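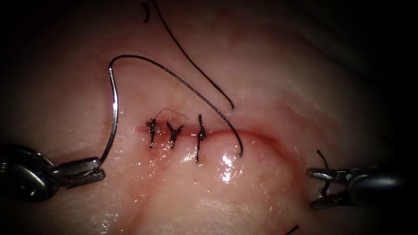 boltow-suture

内視鏡映像から縫合針、縫合糸、鉗子先端を推定し、結節縫合の手順計画に渡すためのパッケージです。データセット(Bramen分割)、学習済み重み、ROS 2ノードを同じリポジトリで管理しています。

概要

構成は知覚、状態推定、計画の三段です。知覚段はフレームごとに針、糸、結び目、創縁、左右の器具をセグメンテーションします。状態推定段は針の姿勢と糸の中心線を時系列で更新します。計画段は次の刺入点を提案するだけで、器具の駆動指令は出力しません。駆動側のインターフェースは別リポジトリ zevetti_bridge にあります。

データ

収録エピソード数は229、うち評価用は21です。分割はエピソード単位で行い、同じ組織片から得たエピソードが学習用と評価用にまたがらないようにしています。

ラベルの定義は次のとおりです。

needle:湾曲針の本体。把持部で隠れた区間は含めない。
thread_active:針につながっている糸。
thread_other:針につながっていない糸。画面外から入り、接続先を確認できない糸もここに入れる。
knot:結び目と、切りそろえた短い糸端。
wound_open:未縫合の創縁。
tool_left、tool_right:シャフト、手首、ジョーをまとめて一つのマスクとする。

糸の中心線は針側を始点とする順序付き点列です。交差箇所では手前の糸だけに可視フラグを立てます。どちらが手前か判別できない場合は depth_order を unknown にします。推測で埋めないでください。
組織上の細い繊維や毛状のものは、縫合糸と確認できないかぎりラベルを付けません。黒い糸と並んで写る、色の薄い細い線が誤検出の主因です。
針を把持した左器具と、糸を把持した右器具が創の両側から入るフレームでは、thread_active と右器具側の糸を取り違えやすくなります。把持している糸の所属は grasp_target に別途記録してください。

実行

colcon build --packages-select boltow_suture
ros2 launch boltow_suture perception.launch.py weights:=bramen_base
ros2 launch boltow_suture planner.launch.py dry_run:=true

主な設定値

track.window: 17
重み付き平滑化に使うフレーム数。大きくすると糸先の追従が遅れます。

specular.mask: true
湿った組織面の鏡面反射を除外します。無効にすると、針の反射と組織の反射が同じ候補群に入ります。

planner.min_clearance_px: 80
既存の結び目と刺入候補点の画像上の最小距離。入力解像度を変えた場合は再設定が必要です。

既知の問題

画面の隅が暗いフレームでは、上端から入る糸の検出が途切れます。途切れた断片は別の糸として扱われ、IDも変わります。
針が視線方向にほぼ平行になると、曲率の推定が不安定になります。この間は直前の姿勢を保持し、pose_valid を false にします。
画面端に短く見える糸端は、切断片か長い糸の一部かを区別しません。
Vigfúsdóttir 形式の旧アノテーションは読み込めますが、thread_active と thread_other の区別がないため、計画段の評価には使えません。

用途の制限

研究用です。臨床での使用、術中の判断支援は対象外です。

保守担当:Myfanwy Hopkin
不具合の報告には、該当エピソードのID、設定ファイル、知覚ノードのログを添付してください。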